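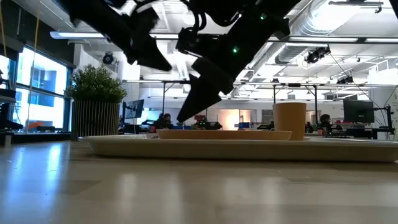 Olari is our two-arm table for teaching robots mealtime chores, and we love using it! You move the leader arm by hand, and the robot arms copy you while every camera records. Start simple: a paper cup and a flat plate on a tray make a great first task.

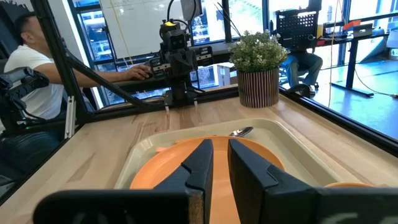
*Wrist view: open fingers over the orange plate.*

Each session saves up to 500 examples. 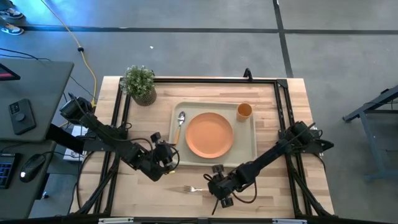 Move things between takes, so the model learns more than one layout. We like 200 takes per task. 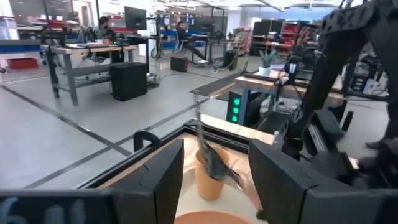 Spare finger sets come in packs of 2.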